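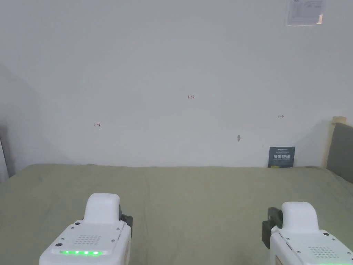

# Testa Bedroom Linens: Data Card

Search this site Search Go

## Summary

Testa is a set of recordings of bed linens being spread, straightened, folded and cleared in a furnished bedroom. It contains 3000 recorded episodes and was prepared by the household textiles group at Lesgate. This card applies to release 2, dated 08/03/2022.

Contact for the release: Noemí Contreras. Session records: Wen-hsiung Tseng.

## Room and furnishings

All episodes were recorded in one bedroom with plain white walls. The bed surface is covered by different cloths over the course of the release, among them a large olive-green cloth and an off-white sheet. A light wooden post and a gray padded panel stand at one side.

The wall carries a paper notice and several red handwritten marks. A dark teal-blue card leans against the base of the wall in part of the material. These items are not annotated and should not be treated as labels.

## Activities

Episodes are grouped under 5 headings:

- Spreading a sheet over the mattress
- Smoothing creases
- Laying a second cloth over the sheet
- Folding a cloth in half and in quarters
- Clearing the bed

An episode begins when a cloth is first touched and ends when it is released for the last time. Creases left in the lower layer are acceptable and are not marked as errors.

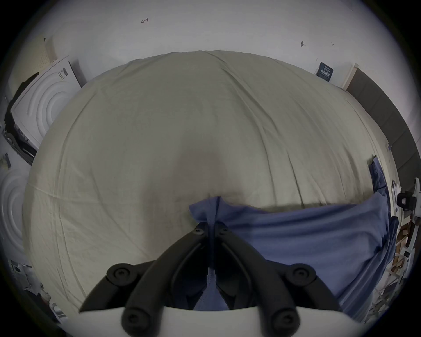
Figure 2. Blue cloth held at one corner over the off-white sheet, with its right edge hanging over the side of the bed.

## Annotation

Each episode has one activity heading and a written note of up to 14 words. Notes name the cloth by color and give the part being handled (corner, hem or middle). Pei-shan Hsu wrote the notes for May; Kuo-hua Fung reviewed them.

## Known limitations

Pillows and fitted sheets are not covered. Pale cloths on pale sheets are difficult to separate by color, and hem positions in those episodes should be used with caution.

## Corrections

Requests for correction should state the episode number and the heading concerned. They are handled by Ngan-ling Wei.

2 comments | 14 shares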